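Haushalt & Küche | Holz pflegen | Lesezeit: 6 Minuten

Holzbrettchen, Untersetzer und Servierscheiben wieder schön bekommen

Seit wir in Tromau wohnen, haben sich bei mir Holzsachen angesammelt, und zwar in einem Ausmaß, das mein Küchenschrank nicht mehr mitmacht. Frühstücksbrettchen, Käsebretter, runde Scheiben zum Servieren, ein Nudelholz vom Flohmarkt (mein Liebling!), dazu ein ganzer Stapel Untersetzer. Das meiste davon sah irgendwann grau und stumpf aus, und ich war schon kurz davor, alles wegzugeben. Zum Glück habe ich es dann doch erst mal mit Öl versucht.

Erst mal richtig sauber machen

Ich spüle Holz immer mit der Hand, mit warmem Wasser und einem kleinen Spritzer Spülmittel. Beide Seiten nass machen, auch wenn nur eine benutzt wurde, sonst wölbt sich das Brett gern. Und bitte nicht einweichen lassen! Ich habe mal ein Käsebrett über Nacht im Spülbecken vergessen, das wackelt heute noch auf dem Tisch wie ein Schaukelpferd.

Gegen Zwiebelgeruch nehme ich grobes Salz und eine halbe Zitrone. Salz drauf, mit der Schnittfläche der Zitrone kreisend einreiben, ein paar Minuten liegen lassen und abspülen. Bei Eiche bin ich mit Zitrone eher vorsichtig, die kann sich verfärben, also lieber vorher an einer Ecke auf der Unterseite testen. Rote-Bete-Flecken gehen damit übrigens auch ganz gut weg – jedenfalls die frischen. Die alten muss man schleifen oder liebgewinnen.

Zum Trocknen stelle ich alles hochkant ins Abtropfgitter, mit Luft von beiden Seiten. Heizung und pralle Sonne sind keine gute Idee, davon gibt es Risse.

Schleifen, aber mit Gefühl

Wenn die Oberfläche rau ist oder sich tiefe Messerspuren eingegraben haben, schleife ich. Ich fange mit mittlerem Papier an und höre mit 300er auf, immer in Faserrichtung und von Hand. Bei runden Scheiben vergesse ich gern die Kante, dabei sieht man gerade da den Schmutz am meisten. Ein Stück Schleifpapier um einen alten Korken gewickelt liegt prima in der Hand.

Danach kommt ein Schritt, den ich früher immer ausgelassen habe: das Holz einmal feucht abwischen und trocknen lassen. Dabei stellen sich die Fasern auf und alles fühlt sich wieder pelzig an. Noch mal ganz leicht mit dem feinen Papier drüber, Staub abwischen, fertig. Der Unterschied ist riesig!

Welches Öl?

Ich nehme Leinöl, kaltgepresst, lebensmittelecht und ohne Zusätze. Es riecht anfangs ein bisschen nach Malerwerkstatt, das verfliegt aber. Walnussöl geht auch und duftet wunderbar, nur sollte man bei Gästen mit Nussallergie die Finger davon lassen. Olivenöl und Sonnenblumenöl würde ich für Bretter nicht nehmen, die härten nicht richtig aus und können ranzig werden.

Dünn auftragen, mit einem fusselfreien Lappen, eine Viertelstunde einziehen lassen und den Überschuss gründlich abreiben. Ich mache das abends und lasse die Sachen über Nacht stehen, am nächsten Abend kommt die zweite Schicht drauf. 2 Schichten reichen mir fast immer. Danach brauchen sie ein paar Tage Ruhe, auch wenn man sie natürlich sofort benutzen will.

Ganz wichtig, und da bin ich streng: Lappen mit Leinöl nie zusammengeknüllt in den Müll werfen, die können sich von selbst entzünden. Ich breite sie draußen flach zum Trocknen aus oder stecke sie mit Wasser in ein Schraubglas mit Deckel.

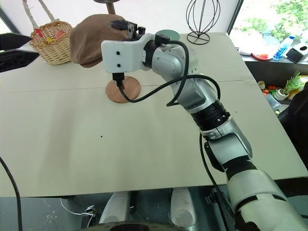

Kann man helle Wasserringe auf geöltem Holz wieder wegbekommen?

Meistens klappt das mit etwas Öl und feinem Schleifpapier: den Ring leicht in Faserrichtung anschleifen, Staub abwischen und die ganze Fläche neu ölen, damit kein Fleck bleibt.

Und wie oft das Ganze?

Bei mir ist Ölen eine Sache für den Dezember, wenn sowieso alle Bretter für die Plätzchen und den Käse gebraucht werden. Die täglich benutzten Frühstücksbrettchen bekommen zwischendurch noch eine Runde. Mein Test geht so: einen Tropfen Wasser draufgeben. Perlt er ab, ist alles gut, zieht er schnell ein, hole ich das Öl raus. Aufbewahrt wird bei mir stehend, mit etwas Abstand, in einem alten Schallplattenständer. Das Nudelholz liegt in der Schublade daneben und wird nur feucht abgewischt.

Kategorie: Selber machen, Holz, Küche

Diese Seite verwendet Cookies. Mit der weiteren Nutzung stimmst du dem zu. Mehr erfahren | OK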